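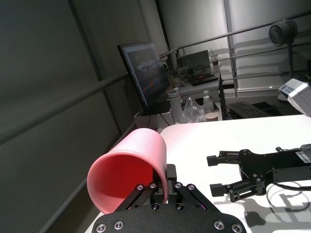
The pink cup, tipped on its side.

Hi everybody,

I finally read the whole thread on watering seedlings from below, and I'm a convert! I used to pour from the top with a measuring cup and flatten half my basil every spring (the other half damped off, so it came out even). This year I set the pots in a tray with an inch of water, left them for 15 minutes and dumped out whatever was left. Out of 73 pots of basil and peppers I lost 2, and one of those was the cat.

Siu-fong Liu wrote:
> I bottom-water everything until it has true leaves.
> After that I go back and forth. Does anyone find the
> mix gets a white crust on top? Mine did by October
> last year, mostly on the herbs I'd brought indoors.

Yes, I get the crust too. I think it's salts coming up from the fertilizer, and our tap water is hard as nails, so that can't help. I scrape it off with an old fork and water from the top once or twice a month to flush things through. The peppers don't seem to mind. 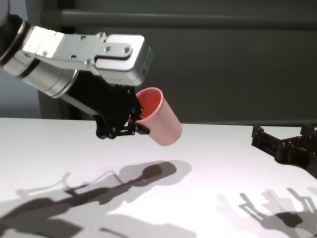 Vornley, October

I wrote the first part of this back in the spring and then left it sitting in drafts — sorry, Siu-fong! So now I can add how the indoor herbs are doing. The parsley is huge. The basil sulked for a while after I brought it in, and I lost a thyme to plain old overwatering, which I do every single year. I've started lifting the pots to feel the weight before I fill the tray, and that works better than poking a finger in.

Still undecided on the mix. Straight peat-free stuff wicks fine for me once it's damp, but if it dries out all the way it just floats there like cork.

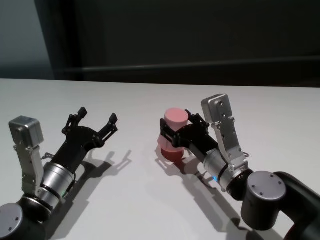

Ye-ji Joo says a drop of dish soap in the tray fixes the floating, and that she only does it the first time and uses plain water after that. She also thinks I'm feeding too much. Probably true! Has anyone else tried the soap on herbs they plan to eat?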